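Hurkaven Home Forum > Laundry and Drying

Tubes won't stay in the plastic hub on folding stand

Asked in December, viewed 1,357 times, 2 answers

I have a white folding stand from Stesteck, the sort where the tubes all fit into one plastic joint. I want to hang wet coats on it in the hall. There are 4 tubes and I can get three of them in without any trouble. The last one goes in but works loose as soon as I lift the stand upright. The leaflet only has drawings and they are too small to follow. Is there an order to it, or do I need a new hub?

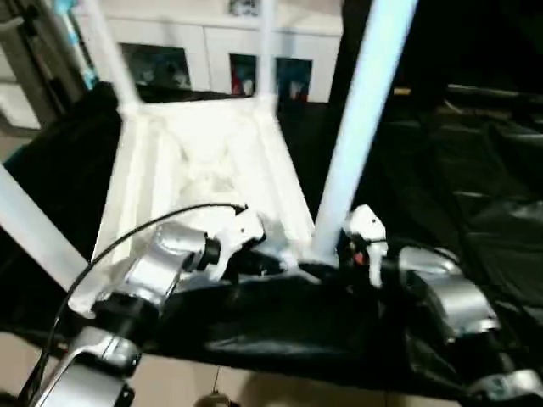 I have been putting it together on the floor with an old sheet of black material underneath so it doesn't get scratched. I don't want to glue it as it has to come apart again in spring.

Answer 1 (accepted)

Check the tubes are in the right sockets first. On mine they weren't all the same thickness, and a thin one will go in the wrong socket and feel fine until you move it. Keep the hub flat on the floor, push each tube in with a twist until it stops, and don't stand it up until they are all in. If one is still loose, wrap a turn of masking tape round the end.

Answer 2

Had one of these, took it back to the shop in Cavville. Got a metal one instead.

Comment from asker: Two were swapped. Holding now, thanks.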